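Search this site Go All topics Machines Space Animals

Can a Robot Kit Tidy Your Desk?

Have you ever seen an ad for a robot that cleans up for you? The ad for the Tisier two-arm kit says it will "sort your small stuff while you do something better." That sounds great. It also sounds like something a grown-up would say to get another grown-up to spend money. So let's look at what the kit really is, and which parts of the ad you should be careful about.

The Tisier kit is sold by a company called Cladivon. You get 2 robot arms, the computer parts that run them, and a lot of cables. The price is $1,158 a month to rent, and you have to sign up for at least a year. Get a calculator and work that one out. It's more than most families spend on a car.

What does an arm do?

A robot arm is a bit like yours. It has joints that bend, like a shoulder, an elbow and a wrist. At the end there's a gripper, which has two fingers that pinch. Try picking up a paper clip with just your thumb and one finger, and keep the rest of your hand still. Now try it in a thick glove. You'll see why small things are hard for a robot.

The kit's main job, according to Cladivon, is sorting little parts into a box with compartments, the kind people use for beads or screws.
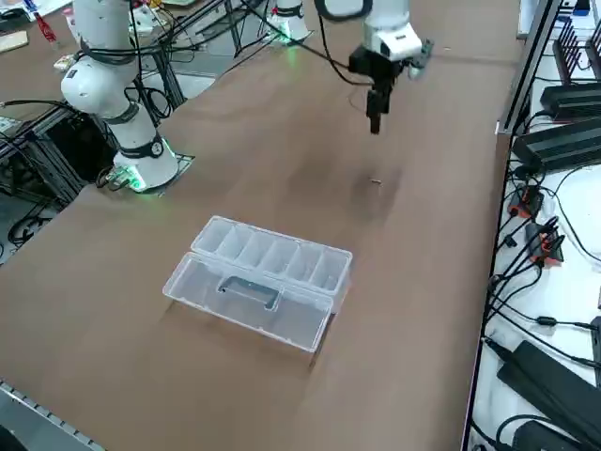
Two arms and an open organizer box. The gripper has nothing in it.

Sorting sounds easy, but look at how many steps there are. The robot has to find the part. It has to work out which way the part is lying. Then it has to move the gripper to the right spot, close it just hard enough, lift, find the right compartment and let go. If it's off by the width of a pencil line, it pinches air.

A clear box makes things worse. Cameras see the table right through the plastic, and shiny edges can look like something they're not. You can tell where a clear wall is because you've been bumping into windows and glass doors your whole life. A robot has to be taught.

What the ad says, and what we think

The ad says: "Learns any task in 100 tries."
Any task? Tying a shoe? Cracking an egg? When an ad says "any," ask which ones they tested. Cladivon's booklet lists four, and all of them use the same kind of box.

The ad says: "Works 900 times without a mistake."
Maybe it did, once. The booklet doesn't say how big the parts were or whether a person was moving things back into place between turns. A good test tells you how it was done so somebody else can try it too.

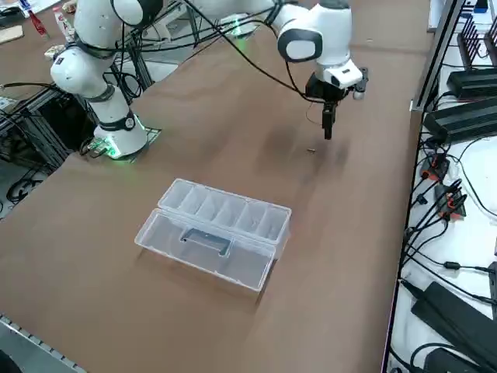 The ad also says two arms are "twice as fast" as one. Think about washing dishes with a friend. Sometimes it's quicker, and sometimes you're both reaching for the same sponge. Two arms have to keep out of each other's way, so one may have to wait while the other moves. Two are handy when one arm holds something steady and the other does the fiddly bit, like pulling a lid open. That's a good reason to have a second arm - but it's a different reason from the one in the ad.

So is it any good?

It could be useful for a school lab or a workshop where people want to learn how robots are taught. For a bedroom floor covered in building bricks, we'd say no. You are faster, you cost less, and you already know where the box is.

Comments (3)

my class at Sadstead did the glove thing and i dropped it every time

Dauda also makes a kit with one arm, can you do that one next?

I still want one.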